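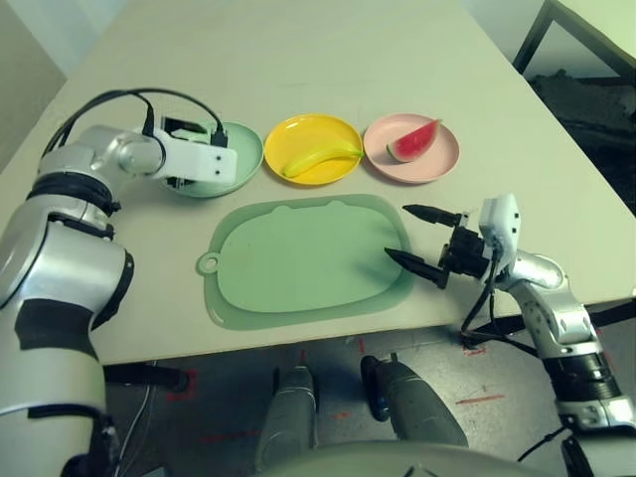
**Fagerlund is looking for a Table Setup Assistant (part-time, fixed term)**

Reference: Clarico / 19
Posted: January 2, 2018
Reports to: Juraj Zeman, Materials Lead

## Background

Fagerlund prepares and maintains sets of play food, plates and cutting boards for Clarico, a study of how small objects are sorted and placed on a table. The sets are put out on white tables, used for a short sequence of placements, cleared, and put out again in a different arrangement. The work is repetitive and has to be done the same way each time. The assistant is responsible for the state of the table at the start of each sequence and for the condition of the items between sequences.

The previous assistant's contract ended in December. The position is open now and will stay open until filled.

## Duties

- Lay out plates, boards and play food according to a printed layout sheet. A typical sheet calls for three round plastic plates in a row at the far side (green, yellow, pink), one board in front of them, and toy fruit on the plates named in the sheet. Some layouts leave a plate or the board bare.
- Set the direction of each item as listed. For the banana, the sheet gives the direction of the stem end. For the watermelon wedge, it gives the direction of the tip.
- Check the position of the board. Several boards are not symmetrical; the sage-green one with the cat-head outline has two ears on one long edge and a hanging loop on the side, and both are used as reference points.
- Wipe plates and boards at the end of each block. Boards with a raised rim are wiped along the inside of the rim as well.
- Inspect play food for splits, dents and worn color. Withdraw damaged pieces and enter them in the Gostard stock list.
- Match replacement pieces to the master set by color and length. Near matches are not accepted.
- Keep the floor tape clear and report any that has lifted.
- Return all items to their labeled bins before leaving.

One shift covers up to 85 layouts. The full stock is almost 400 pieces, stored on open shelving next to the work area.

## Requirements

- Able to stand for most of a shift, with breaks, and to reach across a full-depth table.
- Normal color vision, or corrected to the same effect. The pale plates are close to each other in tone under some lighting, and the layout sheets refer to them by color only.
- Able to read a layout sheet in English and follow it without changing it. Errors in a sheet are reported to the Materials Lead and the sheet is set aside until he has corrected it.
- Basic spreadsheet use.
- Closed shoes. The floor is concrete.

Experience in stockroom work, food preparation, stage props or preschool classrooms is useful. None of it is required.

## Terms

- Part-time, weekday mornings. Evening and weekend work is not part of the position.
- Contract runs to the end of the current Clarico phase. Extension depends on whether a further phase is approved.
- Hourly pay, stated in the offer letter. Time spent on training is paid at the full rate.
- Training takes 2 days and is given on site by the Materials Lead. It covers layout sheets, cleaning, stock entry and the bin system.
- Gloves and aprons are supplied.

## Selection

Applicants who meet the requirements are invited to a short practical session. They receive four layout sheets and a mixed bin of plates, boards and play food, and set each layout in turn. The result is compared with the sheet for choice of item, position and direction. Speed is noted but is not scored. A brief interview follows.

## How to apply

Submit the following through the Fundgate applicant page, under the reference given at the top of this notice:

1. A resume, two pages at most.
2. A short statement (one page or less) describing any work in which you followed a fixed written procedure.
3. The mornings on which you are available.
4. One reference, with contact details.

Cover letters are not needed. Incomplete applications are returned once for correction. Questions about the duties may be addressed to Juraj Zeman through the same page; questions about pay and contract go to the Fagerlund office.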